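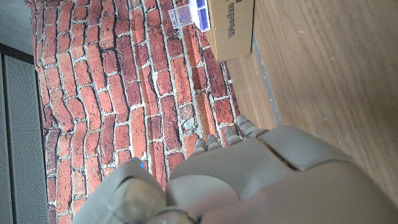
Brick pattern against the light wood, work surface 2.

Okunia Workshop > Notebooks > Surfaces and Finishes > Jevum
Search this notebook Go

Entry 113
2nd March
Entered by: Berkay Coşkun

Purpose. To record the condition and appearance of the brick pattern on work surface 2 before the Jevum display layout is fixed, and to settle whether the boundary with the wood needs an edging strip.

Color. The bricks run from terracotta through orange-red to a deep rust, with pale gray-white mortar lines between them. The reference card supplied by Ukomex lists a single "red brick" and is of little use for matching. Any touch-up should be mixed against the surface itself. The wood beside it is a light honey-brown with a long, straight grain. The two were judged acceptable together. The wood looks warmer away from the brightest part of the light, and colleagues comparing samples should note where they were standing.

Courses. The bricks are irregular in length and slightly wavy. This is in keeping with the old-wall effect requested for Jevum, but it means that a brick course cannot be used as a straight reference when setting out. The first layout for the display was measured from a mortar line and had to be done again. All measurements are now to be taken from the wood edge.

Worn areas. A few bricks show whitish patches. It has not been established whether these belong to the pattern or are the result of use. The darker mottling and the chipped look of the brick edges are taken to be part of the design. No cleaning product is to be applied to the pale patches until the matter is decided. Ukomex has been asked for a second sample under order 1534 - no reply at the time of writing.

Lighting. There is a pale glare over part of the bricks, while others sit in shadow, and the bricks go darker toward the left edge. The lamp in the Güneş room is marked 3000 K and gave a more even result on the small test board. A comparison on work surface 2 is proposed with the same lamp. The window blind should be in the same position for both readings, which was not the case last time.

Boundary. The change from brick to wood was discussed at the bench. Two treatments were considered:

a) leave the boundary plain
b) fit a narrow strip in a gray close to the mortar

Option (b) was tried in card only. It drew the eye to the line and made the waviness of the nearest course more obvious. Option (a) is preferred for the present. If the display is to be viewed from the low side the question should be opened again, as the courses then read as diagonals and the boundary becomes more prominent.

Stock. One offcut of the mortar-gray card, 77 mm wide, has been placed in the flat drawer with the Jevum papers. Please do not use it for masking.

Actions
- B. Coşkun to repeat the lighting comparison and enter both readings here.
- Ukomex to be contacted again regarding 1534.
- Setting-out sheet to be corrected so that the wood edge is given as the datum. The old sheet is still pinned by the door and should be removed.

Added later, same day: the old sheet has been taken down. The corrected one gives the datum but still carries the former title, to be amended at the next printing.

2 comments
0 shares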